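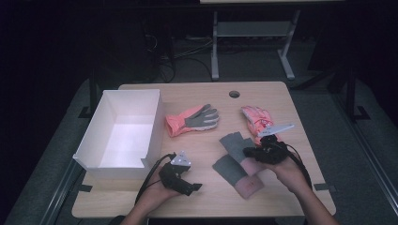 Kevimis Evening Courses
Sorting and Packing Small Clothing Items
Handout 2: Gloves, shoes and thin jackets
Course teacher: Katalin Bíró

In the first handout we spoke about folding big pieces, such as sweaters and trousers. This handout is for the small and the difficult pieces. Please read it before you come, and bring it with you, as we will write on it.

1. The work surface

You need a table which is clean, dry and free at the front edge. The height is good when your elbows are bent and your shoulders stay down. If you have a rough table at home, put a cotton sheet over it, because thin synthetic fabric catches easily on a splinter.

Place the open box on the side of your weaker hand. A right-handed person has the box on the left, and the items come from the right. Gyula Barta, who taught this course before me, had the box on a chair next to the table. I tried it for one winter and I had pain in my back, so I do not recommend it.

Some tables have a round hole for cables. Small things like buttons and paper labels fall into it. Put a piece of tape over it before you start.

2. Gloves

Lay all gloves flat first. Do not pack while you are still searching for pairs.

With gloves we look at four points, in this order:
Color of the cuff
Color of the palm
Left or right hand
Size

Many work gloves have a knit back in one color and a coated palm in another color. When such a glove is turned over, it looks like a different glove. Beginners put two gloves of one pair into two piles for this reason. So we always lay them palm down, with all the cuffs to the same side. A crumpled glove must be opened with the fingers before you decide anything about it.

The ribbed cuff is often rolled or half turned. Pull it straight, but gently. White flecks on a cuff can be lint, dried paint or broken threads. Lint goes away with a soft brush. For paint, put the pair in the second-quality pile. When the threads are broken, check the inside also.

How to join a pair: put palm on palm, thumbs together, and fold the cuff of one glove over the other. Do not make a ball as with socks. The cuff becomes wide after some weeks and the glove no longer holds on the wrist.

A single glove is not thrown away on the same day. We keep it in the Innes drawer (the gray one, under the window) until the end of the month. In February we had 13 single gloves in it and found partners for most of them.

3. Shoes

Soft sport shoes with a knit upper take the shape of what lies on them. A leather shoe forgives you one night under a heavy coat. A knit shoe can keep a dent in the toe for long, especially in a warm store room.

Clean the sole first, also the side of it. A thick foam sole takes dye from strong colors, so a white one should have paper between it and any red, pink or dark blue fabric. Tín Phùng from the Vutano shop told our group that this is the most frequent complaint he receives, more frequent than wrong sizes.

In the box the shoes lie on the side, sole against the wall of the box, heel to toe. Put one sheet of crushed paper in each toe. Laces go inside.

4. Thin jackets

The windbreaker type of jacket is slippery and full of air. If you fold it like a shirt, it opens again before you have closed the box. We roll it:

Close the zipper to the top.
Lay the jacket with the front side down and put the sleeves across the back.
Fold in half along the length.
Press the air out with your forearm, starting at the neck.
Roll from the neck to the hem, not too tight.

Small creases are no problem in this kind of fabric, they go out on the hanger. Look well at the seams, however. If you find a frayed place, mark it with a pin and a paper label and put the jacket aside. We do not repair during packing.
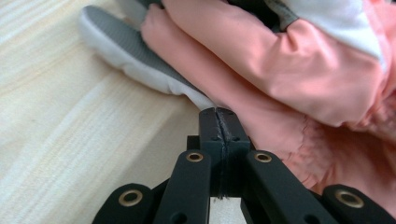
Can shoes and a jacket go together in one box?

They can, when the shoes are clean and go in first. Cover them with one layer of paper and put the rolled jacket on top, never the other way round. If the box must be pressed with the hands to close, take a bigger one.

5. Weight and labels

For our exercise boxes the limit is 1,000 grams with everything inside. A pair of knit gloves weighs little, so the box is usually full before it is heavy. With shoes it is the opposite. The empty box with paper counts as 300 grams on our form, please do not weigh it each time.

Write the label before you close the box. It has the type of item, the size and the quality pile. Use the Jilten codes from the last page of handout 1. Vitória Peixoto has made a larger print of these codes, it hangs beside the door.

6. Homework

Take one pair of gloves, one pair of soft shoes and one thin jacket from your own home. Pack them as in sections 2 to 4 and leave the box closed overnight. Next evening open it and write down:
Is there a mark on the toe of the shoe?
Did the roll stay closed?
Is any color on the sole?
Where did you lose time?

Half a page is enough. Who has no thin jacket can borrow one from Rowena Lumbao before the lesson - she is in the room from 5:30 p.m.

Words to learn for next time: cuff, palm, hem, lining, lint, to fray, to crease.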